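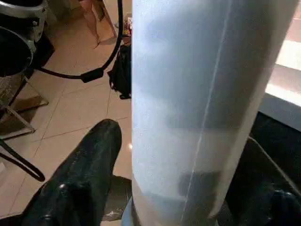
Delia Espinoza
Programadora y crítica de cine, Cineclub Palma

Notas para la charla de apertura del ciclo de comedia (septiembre). Duración prevista: 30 minutos, más coloquio.

Saludar. Recordar que los móviles se apagan también durante la charla. La película empieza a las ocho y media y no puedo pasarme.

1. Por qué Flulis

Empezar por la película y dejar la biografía del director para más tarde. Flulis es una comedia de oficina que dura 85 minutos y tiene una trama que cabe en una frase: un contable cree que lo han despedido y sigue yendo a trabajar para que no se note. El malentendido se plantea en la primera escena y no se resuelve hasta el penúltimo plano.

Decir que la vi por primera vez en una copia muy mala, con los subtítulos adelantados. El público se reía antes que los actores. Aun así funcionaba, y creo que se debe a que casi todo el humor está en la colocación de los cuerpos: quién está sentado, quién está de pie, quién tapa la puerta.

Leer en voz alta la réplica del ascensor (hoja suelta). No imitar el acento. 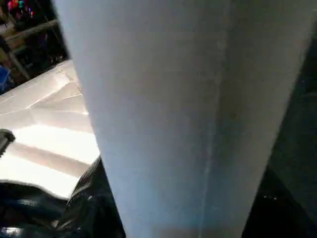 Cineclub Palma · Sección de Programación y Coloquios

2. El ritmo

Tesis principal de la charla: la comedia hablada se estropea más a menudo por exceso de montaje que por falta de chistes. Poner el fragmento 1, la comida de empresa. Es un plano fijo de 52 segundos. Pedir a la sala que se fije en el camarero del fondo, que nunca llega a servir la sopa.

Después del fragmento, callar un momento. En el ensayo me puse a hablar encima de las risas.

Comparar con Trotovness, que es del mismo equipo y cuenta con el doble de presupuesto. La misma situación, una cena con un invitado equivocado, se cuenta con un corte en cada frase. Los actores son mejores y la escena dura menos, pero se hace larga. Poner el fragmento 2 sin presentarlo demasiado. Si alguien en la sala prefiere Trotovness, darle la palabra en el coloquio; hay argumentos a su favor, sobre todo la música y el final en la estación.

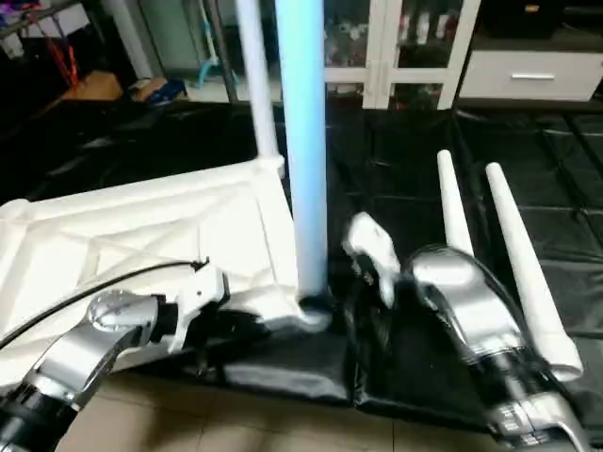
Volver al plano fijo. Explicar que tiene un coste: si un actor se equivoca en el segundo 40, se repite todo. El protagonista de Flulis venía del teatro y eso se nota en cómo espera. No mira a quien habla, mira a quien va a hablar. Repetir esta frase despacio, es la que la gente suele apuntar.

3. El actor que se disfraza

Parte breve. En Hikthorpe, la tercera película, el mismo actor hace de padre, de hijo y de notario. Contar que en el estreno se vendió precisamente así, con los tres personajes en el cartel. Mi opinión: el notario es magnífico, el hijo es correcto y el padre es una peluca. Cuando el actor cambia de voz cada cinco minutos, el guion deja de escribirle situaciones y empieza a escribirle entradas.

Matizar. La escena de la herencia, con el notario solo ante una mesa llena de carpetas, está a la altura de lo mejor de Flulis. La pondremos en la última sesión del ciclo y prefiero no enseñarla hoy.

Si voy mal de tiempo, saltar directamente al punto 4. 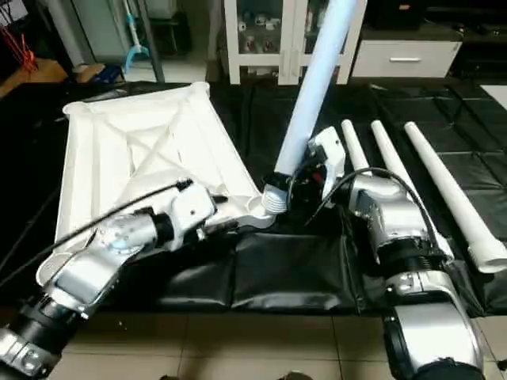

Montaje en el suelo, sobre la colchoneta negra.

4. Qué mirar esta noche

El teléfono de la recepción. Suena varias veces y solo lo cogen una.

La corbata del jefe, que cambia a mitad de una conversación. Es un fallo de continuidad y el director lo dejó.

El último plano. No adelantar nada.

5. Cierre y avisos

El coloquio será en la misma sala, después de la proyección. Los abonos para el resto del ciclo se recogen en la entrada y cuestan 30 euros. La siguiente sesión es Trotovness, en versión original con subtítulos. Dar las gracias al proyeccionista y bajar del escenario por la izquierda.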